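Gripper comparison in simulation: parallel jaw or narrow tip for cabinet work

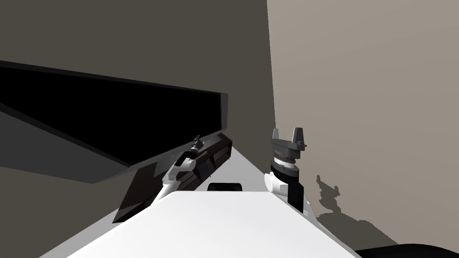
wsemaan
The Stotholm group is requesting comments on gripper selection for the dual-arm trial in February. Both candidates are loaded in the simulator. The right arm carries the parallel gripper with squared-off fingers, open, and the left has the darker, narrow-tipped unit, which sits very close to the lower edge of the black panel. Clearance at that edge is our principal concern.

d.reddy
Sevport completed 3000 simulated grasps with a parallel unit and recorded 98 percent success. I recommend it for both arms.

raed_majali
I must disagree. Contact settings influence such results heavily. Were the default friction values used?

d.reddy
They were. The controller ran at 64 Hz throughout.

raed_majali
Then the figure should not decide the purchase. Please repeat the test with friction reduced before ordering 2 identical units.

s_darwish
Fakhoury can lend a parallel unit for bench testing. Requests should state the wrist flange pattern.

wsemaan
Noted. I will post the flange drawing and the reduced-friction results in this thread.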